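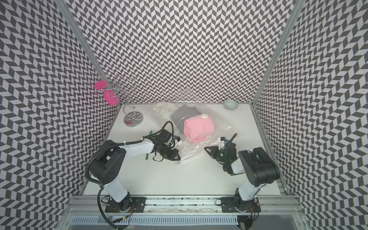 Okay, I've been asked the same things about the right arm fault so many times since April that I'm putting the answers on one page. If you run the bagging task on the two-arm cell at Stestmont, please read it before your first shift. If you only came for the fix, skip to "So what did you change?"

## What went wrong, in one paragraph?

The right arm closed on the edge of the plastic bag, pulled, and kept pulling after it should have let go. The film had worked its way in behind the jaw pad, so the open command went out and the fingers opened, but the bag stayed with the gripper. The left arm was holding the other side. The two of them had a little tug of war until the right elbow motor tripped on overload and the arm dropped onto the table. No injuries, one cracked finger, and a very loud bang (I was drinking coffee, and then I was wearing it).

## Wait, it dropped?

Yep. That's the part I care about. When that joint trips, the controller cuts torque to the whole arm, and these arms don't have brakes. Whatever is up in the air comes down. They aren't huge, but you do not want your hand under one when you're straightening out a bag.

## Was anybody near it?

Iwona had been reaching in to move the cloths maybe a minute earlier. She wasn't in the cell when it happened. I still count it as a near miss and wrote it up that way, and I'd do the same again.

## Why is this task so hard on the grippers?

Bags! Clear film is slippery, it folds over itself, and it sticks to things it has no business sticking to. Add soft stuff like folded cloths and the load changes every time the pile shifts. A hard object gives you a nice clean bump in the motor current when the jaws close on it. Film gives you almost nothing, so the software sees pretty much the same reading for "I have the bag" and "I have air."
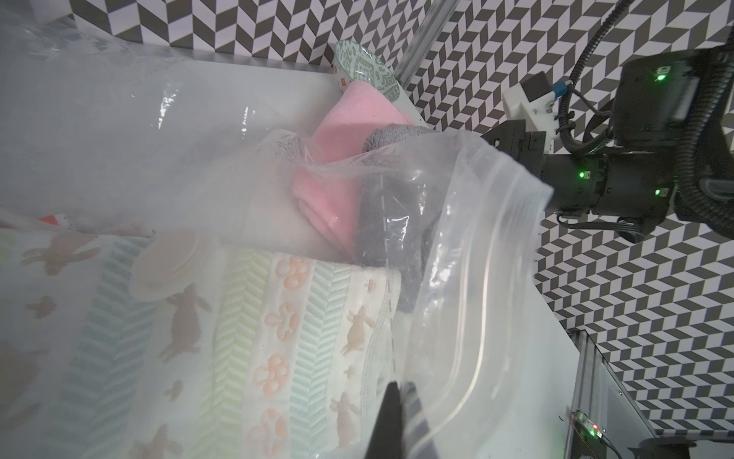
The wrist cameras have their own trouble with it. Glare on the film washes out whatever is behind it, and when the mouth of the bag is close to the lens it's really tough to judge where the edge is. We were leaning on that view to decide if the gripper had let go. It said yes. The gripper had most certainly not let go.

## Did the emergency stop work?

It worked the way it was wired, and I wasn't happy with how it was wired. Benedek hit the button right as the arm tripped, so we couldn't tell from the log which one came first. We tested it on its own later and learned that the button also cuts torque on both arms at once. So if you press it with both arms up, both arms come down. Still press it if someone's in trouble! Just know what happens next and keep clear.

## Is the overload limit set too high?

It was. The cell came from Hutsuliak with the limit at its factory setting, and we had never touched it. That's on me. For cloth and plastic you don't need anything near that much pull, and a lower limit would have ended the argument long before the motor got hot enough to quit.

## Could the operator have caught it?

Maybe. I've gone back and forth on this one. From the operator's seat you have both arms crossing over the bag and a heap of fabric in the back corner, and it's easy to lose track of which gripper is pressing on what.
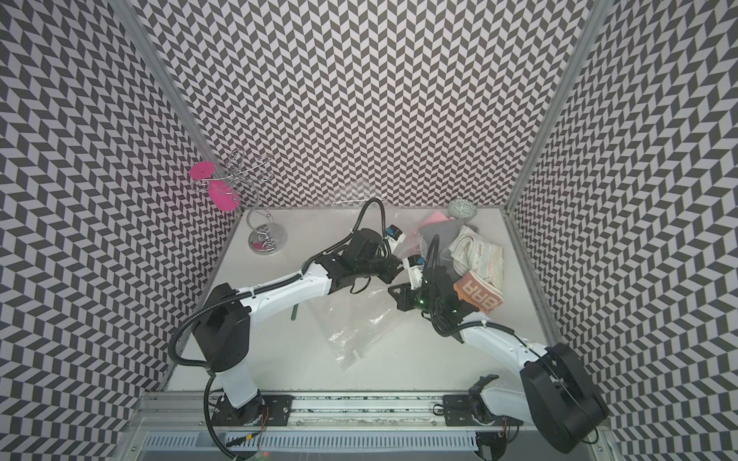

Keith Henare disagrees with me here and asked me to put it on the page: the operator did feel the drag on the right side, he says, and kept going because the arm always feels a little draggy when it's working in a pile. His point is that we had trained people to ignore the one warning they got. Fair enough, Keith. I've added it to the operator notes in pretty much your words.

## So what did you change?

- The pull limit on both arms is way down. If a gripper is stuck, the arm now stops and holds its position.
- After every release, the gripper opens, backs off slowly, and waits. If the motor load is still up after 3 seconds, the run pauses and you get a beep.
- Pads get checked at the start of each shift. We swapped the old ones for one-piece Getico pads with no gap at the back for film to crawl into.
- Hands stay out unless both arms are parked low. No quick reaches, and yes, that includes me.
- The stop button now has a soft stop next to it – the soft one lowers the arms first. The hard one is still there and still drops them.

## Did it help?

So far, yes. We ran 400 cycles with the new settings before giving the cell back to everyone. The run paused for a stuck bag 14 times, and in 7 of those the film was caught on a screw head I'd never even thought about (it's taped over now, and a proper cover is on order). No overload trips at all. I'd like a lot more cycles before I call it solved.

## My run paused with a beep. What do I do?

First, don't hit resume. I know it's tempting. Look at both grippers and figure out which one has the bag, then jog that arm down until the fingers are just off the table. Park the other one. Now use the soft stop, wait for the arms to settle, and free the film by hand. Don't yank, because a torn strip left behind the pad will get you again on the next cycle.

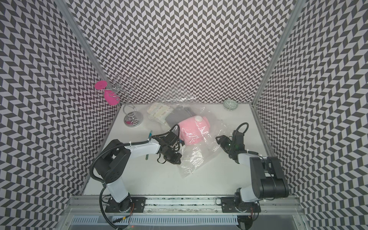

Once the bag is free, run the jaws open and closed a couple of times with nothing in them and listen. A clean gripper clicks shut. A gritty or mushy close means there's still something in there, and you should go get Seung-woo or me.

## Can I just use a thicker bag?

People keep asking! We tried one. It got caught less often, but when it did catch it pulled a lot harder, so I'd call it a wash. Stick with the regular ones for now.

## Does the Clidley cell have the same problem?

Same arms, same controller, so I'd assume yes. Octavio Inga has the new settings and was going to load them on Thursday. Check with him before you run anything with film over there.

## Who do I tell if something weird happens?

Me, or write it in the notebook by the cell. Small stuff counts too – a funny noise, a slow release, an arm that sags when it's parked. Put down the time and which arm, and leave the bag where it is if you can so I can come take a look.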